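Grants > Small Equipment > Elstead Cloth Room > Progress report 2

June
By Tsehay Worku, Elstead Cloth Room

To Bernice Kpodo, Kerekes Fund

Dear Bernice,

It has been a very good spring in the cloth room, and I've been looking forward to writing this one. When I sent you the first report we had a rented room, a lot of bags and one sewing machine that skipped every fifth stitch. Now we have cutting tables at the right height, shelves that hold, and a Thursday session so full that people bring their own folding chairs. I'll go through what the money did, how the sessions are running, what slipped, and what we'd like to do with the last part of the grant.

Items through the room

We logged 442 pieces of cloth in this period. That means blankets, throws, curtains, tablecloths, bedspreads and the mixed bag we write down as "lengths," which is anything with no hem and no obvious former life. Each one gets checked, cleaned of lint and loose thread, mended if it can be, and put on one of the borrowing shelves or cut up for the teaching bins.

The checking step is where we've improved the most. In the winter we were mending things and only then finding a moth hole at the far corner, and a person would have put an evening into a blanket that ended up as patches. Amerley Ankrah redid the whole order of work. Everything now gets opened out flat first, both sides, under the good lamp, and problems are marked with a safety pin before the piece goes anywhere near a needle. It sounds so simple written down! It has saved us hours, and the menders are a lot happier.

Blankets are the most popular thing to borrow, with the heavy curtains a surprising second. A drama group took six dark ones for a backdrop and brought them back pressed, on hangers, in better shape than they went out.

The people

We have 33 regular menders on the list, up from the handful who started. I count someone as regular once they've come to four sessions, so this leaves out the many who drop in to fix one coat and leave (they're welcome too, and quite a few come back).

Jalen Baptiste now leads the beginners' end of the table. He teaches darning on big loose weaves with bright yarn so people can see what their needle is doing, and moves them down to finer cloth when they ask. I was unsure about this, as I learned the other way around, on my grandmother's napkins with thread you could hardly see. I've changed my mind completely. Beginners finish something on their first night now.

Intan Sembiring has been running the repair of woven edges, a skill I didn't have and am learning from her along with everybody else. We had been turning worn edges under and hemming them, and every blanket got a little smaller each time it came through. She rebuilds the edge. It's slow, and it looks wonderful.

How the grant was spent

You approved $2580 for this phase, and it is all either spent or set aside. The largest part went on the two cutting tables and their casters. I know the casters looked like an extra in the budget, but we share the floor with a dance class and being able to roll the tables to the wall at 8:30 has made that a friendly arrangement instead of a tense one.

The next largest was the Nutska steamer. It heats quickly, the hose is long enough to reach the middle of a double bedspread, and it has cut our ironing to almost nothing. After that came shelving, lamps, thread, needles, lint rollers, the repair of the old sewing machine (no more skipped stitches) and a box of cotton tape for labels.

We came in under on thread. Murnen let us have their end-of-line cones at a much lower price than we'd planned for, in colors I'd never have chosen and have come to love. There's a mustard that disappears into brown wool as if it had been dyed for the job. The difference paid for a second good lamp, which Amerley and I agreed on before buying, as your conditions ask.

Receipts are in the folder with the budget sheet. The one for the shelving is a handwritten slip, so I've put a copy of the bank line next to it.

What slipped

We planned 3 open days and held two. The last one fell in the week the building's heating was being replaced, and I didn't want people sitting for four hours in coats. It has moved to the fall, and the room is already booked.

The cloth catalog is behind as well. We had hoped to have a card for every piece on the borrowing shelves, with fiber, size, care notes and a snip of matching thread taped to the back. The shelves are ahead of the cards. Part of the trouble is fiber: labels are often gone, and I would rather write "unknown" than guess wool and have someone wash it wrong. Intan has suggested we write the cards during the mending, while the person with the piece in their lap knows it best, and we've started doing that on Thursdays.

Lint has been a bigger job than I'd budgeted time for. Brushing went into my plan as a few minutes per piece. On fuzzy dark cloth it can be a good half hour, and then it sits on the shelf next to something pale and needs doing again. We now store darks and lights on opposite walls, which helps a great deal.

What comes next

I'd like your agreement to move the amount set aside for a second ironing board into storage bags for the dark pieces. We don't need the board with the steamer working so well. The figures are on the second tab of the sheet.

We'd also like to run a short course in the fall on edges and stripes, taught by Intan with Jalen helping. Stripes are where our menders get nervous. A patch in plain cloth can be a little crooked and live happily, and a patch across a line has to meet it on both sides. Four people have asked for the course already, and I haven't announced it yet.

If you can visit, come on a Thursday after six. Bring something with a hole in it.

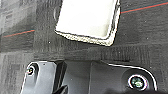
Dark cloth will be the heart of the fall course, and I'm excited about it, because it's both the hardest to keep nice and the most rewarding to mend. Charcoal gray with a thin red line running across it is just the kind of thing I want people to practice on: the line is so fine that a thread's width of drift shows, and there's a faint dark teal one beside it to keep in step as well. It's also an honest lesson in lint, with tiny white specks scattered over the fuzz. I'd like every beginner to spend ten minutes with a brush on cloth like that before threading a needle, and then follow the red line with one finger from side to side. The white piece with the rounded corners and the speckled edge is lying right over the line, so you get a feel for the problem of picking a stripe up again on the far side of a patch. Amerley wants to begin with red thread on gray and leave the teal for week two, and I think she's right.

With thanks from all of us,
Tsehay

Contact: Tsehay Worku, Elstead Cloth Room | © Elstead Cloth Room | Back to top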